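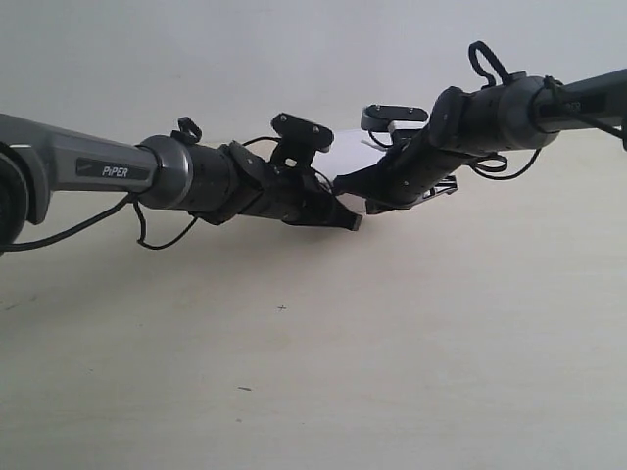
What is the Clundari Paper Kit?

The Clundari Paper Kit is a tabletop package for handling sheets of paper and card with two robot arms, sold by the Prirnen company to laboratories, print shops and teaching workshops.

Overview

The kit was designed by Anqi Yin and Thierry Joly at Prirnen's workshop in Vaughan. It consists of mounting hardware, wrist brackets, replacement fingertips, cable clips and a software package. Robot arms are not included in the basic version. Buyers supply a matching pair of small arms or order them separately through Brerkent, the distributor.

Paper was chosen as the main material early in the design work. A single sheet bends under its own weight, slides easily on a smooth surface and creases when gripped too hard. Earlier Prirnen products had been limited to boxes and rigid trays, and customers had asked for a way to turn, pass and stack documents.

Operation

The two arms are fixed on opposite sides of a plain table so that their reach overlaps in the middle. An operator guides both arms by hand through a task, and the software stores the movements. The supplied library contains 31 recorded tasks, among them lifting a card from the table, passing a sheet between grippers and placing a page in a folder. Users can add tasks of their own.

Gripping force is set separately for each arm. Prirnen recommends the lowest of the 6 force settings for ordinary office paper, and advises that cables be left with enough slack to allow the wrists to turn fully.

Versions

The kit is offered in 3 versions. The basic version contains the hardware and the task library. The workshop version adds a second set of fingertips and printed lesson material written by Lionel Maillard. The laboratory version adds access to the raw motion records and a support contract.

A bug in the first software release caused the program to stop with error 404 when a task file had been renamed. It was corrected in an update issued in May.

Reception

Reviews have been mixed. Jérémie Courtois, who tested the workshop version for a training center, praised the clear setup guide and the ease of recording new tasks. He found the fingertips well suited to card but less dependable with thin paper – a stack of receipts proved especially difficult. Évan Gautier noted that setup took most of an afternoon and that the basic version offers little value to buyers who do not already own two arms.

Replacement fingertips are sold in pairs through Brerkent. Brackets and cable clips can be ordered individually from Prirnen.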